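Support > Nimside > Perception and grasping > Ticket 326

Disc segmentation drops out on the wrist view in simulation

Status: open, workaround in place
Opened by: Raelene Hollis
Assigned to: Liudmyla Zinchenko
Opened: 19/10/2023
Component: Nimside perception node, Vakulenko planner

Raelene Hollis
Since the last update to the perception node, the wrist view mask for the round disc comes and goes during the final approach. The planner asks for a fresh mask at every step. When it gets an empty one it holds position, waits for the timeout and then backs off to the pre-grasp pose. I ran 20 episodes with the same seed and 5 of them ended that way. The disc is a light grey and so is the surface under it, so there isn't much colour to go on. The older build handled the same setup without dropping out.

Steps to reproduce: load the default tabletop, start the approach from pre-grasp, log the mask area at each step. The area falls to zero once the lower part of the disc leaves the wrist view.

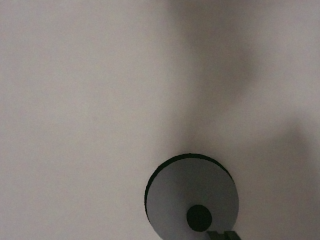 I have tried raising the exposure and it made things worse. Turning off soft shadows helps, but we need them on for the Lustcombe evaluation, so I can't leave it that way. The log shows no errors, just "mask empty, retrying" until the timeout.

Liudmyla Zinchenko
Thanks, I can reproduce it. Two things have changed in that build. The edge threshold went up, and masks touching the image border are now thrown away if their outline isn't closed. The second change was meant to stop the fingertips being picked up as objects. It also catches the disc as soon as the bottom border cuts into it.

Please try these, one at a time, and restart the node in between:

1. Set border_reject to false.
2. Put edge_threshold back to the June value.
3. Leave shadows on.

Raelene Hollis
Step 1 on its own fixed most of it. With steps 1 and 2 together I get a mask all the way down, but in 2 episodes the mask included part of a shadow and the centre was pulled to the right. The planner accepted it and the grasp was off centre. I have gone back to step 1 only for now.

I also checked whether the fixed view could carry the last part of the approach. Its calibration is fine and the small block is segmented properly there, but the arm blocks too much of the table in some poses. The planner would need to know which view to trust.
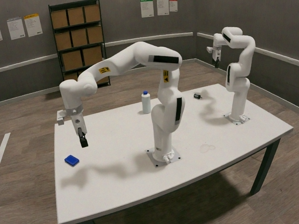 Does switching border_reject off affect collision checking?

Collision checking uses the geometry from the simulator and doesn't read the masks, so the setting has no effect on it. The only thing to watch for is a fingertip being returned as a grasp target.

Liudmyla Zinchenko
For the shadow problem, I'm adding a check against the last good mask. If the centre jumps further than the arm could have moved in one step, the planner will keep the earlier estimate. It's on a Bondby branch and hasn't been merged. I'll post the build here when it's ready to try.

Raelene Hollis
Fine by me. I'll rerun the same seed on it. Please keep the ticket open until then.

4 comments | 2 shares
Contact support | Copyright Nimside | Back to top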